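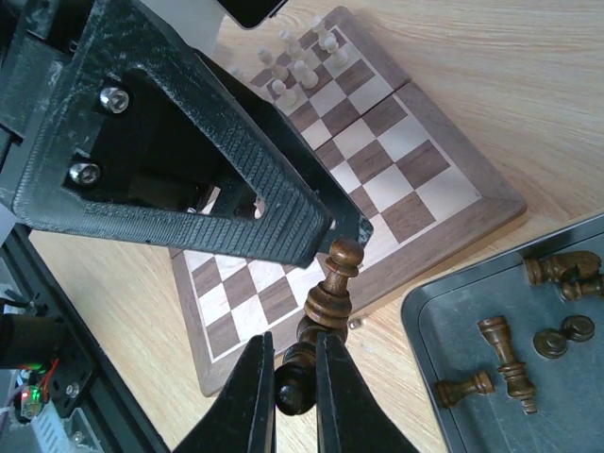 A dark brown pawn with a varnished finish.

Winter chess comes to Rundira library

April 29, 2019

The Grollthorpe Chess Club is moving its winter program to the Rundira library, starting the week after next. The old hall on Sullen Street has been booked out for floor repairs until spring.

Members voted for the library in March. It has better heating and room for 40 players - six more than the hall - and parking is free after 5 pm.

Fees stay at $300 for a family and juniors still play free. The winter open is rated, with a prize pool of $500 and separate sections for players under and over 1,400.

Misaki Takagi will run the beginners' hour again. She learned the game in Miyazaki and has coached our juniors for six years. Bring a pencil for scoresheets.

Entries for the open can be left at the library desk or handed to Misaki on the night.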